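La cantina Kaimal da de comer a 63 personas al día en un local con 18 mesas. Su encargada, que lleva la cocina desde que abrió, nos recibe entre el primer y el segundo turno.
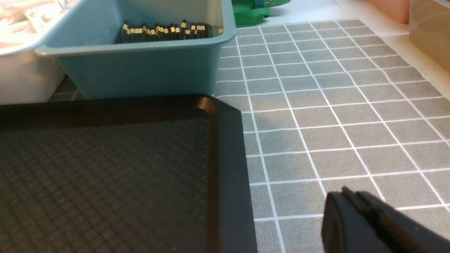
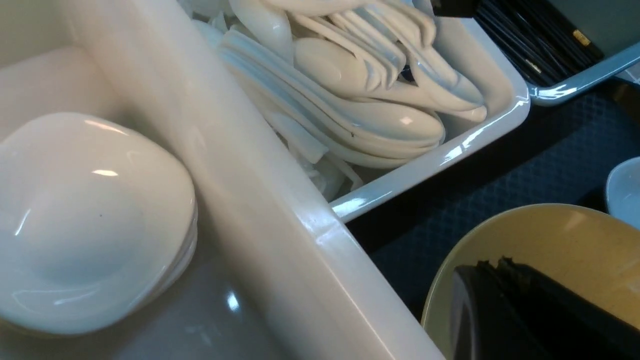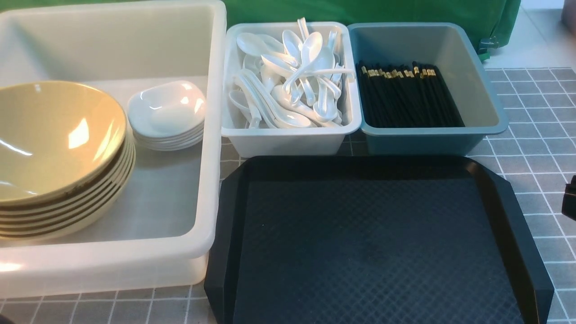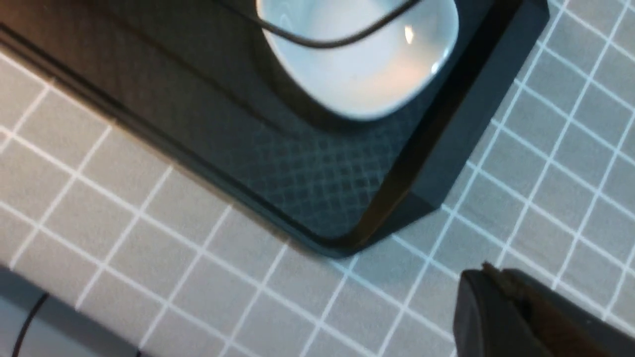
*Bandejas negras y vajilla apilada en cubetas.*

Empezó con un menú de tres platos y lo redujo a dos. «La gente tiene cuarenta minutos para comer. El postre se quedaba en la mesa», explica. Los martes ya no hay pescado: el proveedor de Drisach dejó esa ruta en diciembre y todavía busca otro.

El precio es lo que más le preocupa. El aceite le cuesta un 43 % más que cuando firmó el alquiler. «Subí el menú una vez y perdí clientes. Prefiero cambiar los platos». Ahora compra legumbre en sacos y hace el caldo la tarde anterior.

Le preguntamos por las lentejas, que llevan comino y casi nada de chorizo. «Son las de mi madre. Al principio me las devolvían».

En septiembre quiere abrir también por la noche, dos días por semana. Le falta contratar a alguien para la plancha.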